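Sun 19 September
Notes by Carla Rawashdeh

Glaze tests, shelf two. Kiln cooled overnight, opened it after breakfast. Writing this up before I forget which tile was which, the pencil numbers have burnt off half of them again. Must use the oxide wash for numbering. Said that in January as well.

Tescombe clay, same batch as last time, bisque fired in the small kiln. Four glazes, each in thin, medium and thick dips. Wanted to know if the green crawls because of the clay or because of me.

Thin dip green: fine. Bit mean looking, brown showing at the edges, but it stuck everywhere. Medium: crawled along the top edge only. Thick: dreadful, bare patches the size of a thumbnail and rolled lips round each one. So thickness is most of it. But the medium tile I wiped with a damp sponge first didn't crawl at all, and the one I didn't wipe did. Dust then. The bisque has been sitting on the open shelf under the sanding bench, so that figures. Cover the bisque. There's a roll of polythene behind the door.

White: boring, lovely, no faults. Pinholes in the thick one but only near the foot. Would happily put this on bowls tomorrow.

Blue came out grey. Went back through the weighing sheet and I think I've read a 3 as an 8 on the cobalt line, or the other way about. Onuoha's handwriting on the original recipe is no help. Have written it out again in capitals and taped it inside the cupboard. Remix a small cup of it before blaming anything else.

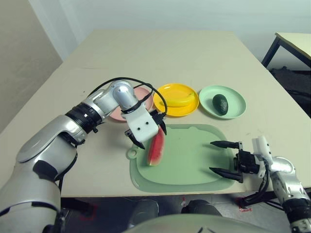

The fourth is the ash glaze and I'm still undecided. On the flat tiles it's nothing much, a sort of weak tea colour. On the one textured tile it broke beautifully over the ridges, pale on the high bits and nearly olive in the dips. It wants a surface to work on. No point putting it on plain mugs. Try it on the combed jars, medium dip, and keep it well off the foot because it ran further than I expected. One tile had to be chiselled off the shelf. Small scar, ground it back and put fresh batt wash on.

Sieving. Was lazy and put the green through once. Everything else went through twice. Could account for the specks, there are little dark ones all over the thin tile that I can't see on any other colour. Redo with two passes and see. Also the sieve mesh has come away from the rim on one side so things may be sneaking round it. Ask Trasow if they'll do just the mesh or if it has to be the whole sieve again. Last time it was the whole sieve.

Buckets: the Bruvex ones with the screw lids are keeping far better than the old paint tubs. White glaze had hardly settled. Ash had gone to a brick at the bottom as usual, took ages with the paint stirrer. Added a pinch of epsom salts disolved in hot water and it stayed up for the rest of the afternoon. Note on the lid so it doesn't get dosed twice.

Firing itself. Slow up to dull red, then full on, soaked at the top, off and left alone. Cones at the bottom a touch flatter than the ones at the top, so the bottom shelf is the hot one, opposite of what I'd have guessed. Thick green was on the bottom. Possibly unfair to it. Next firing swap them: green up top, white down below, since white doesn't seem to care where it goes.

Middle thermocouple reading jumped by 50 degrees for a minute or so during the climb then came back. Loose connection I think, it wobbled when I touched the plug with the kiln off. Tighten before the next one. If it does it again we stop using the controller and go by cones till it's looked at.

To do:
remix blue, check the cobalt line TWICE
cover bisque with polythene
sponge everything before dipping, no exceptions
new number wash, iron will do
sieve mesh
drill holes in the good tiles and hang them by the sink
more textured test tiles, combed and stamped, the flat ones dont tell us enough

Whoever is in next, the tiles on the windowsill are in order left to right, green, white, blue, ash. Please don't stack them. The chipped one is the wiped medium green and I want to keep it.

Carla Rawashdeh, glaze room notebook | Questions: leave a note in the glaze room tray | © Tescombe workshop | Back to top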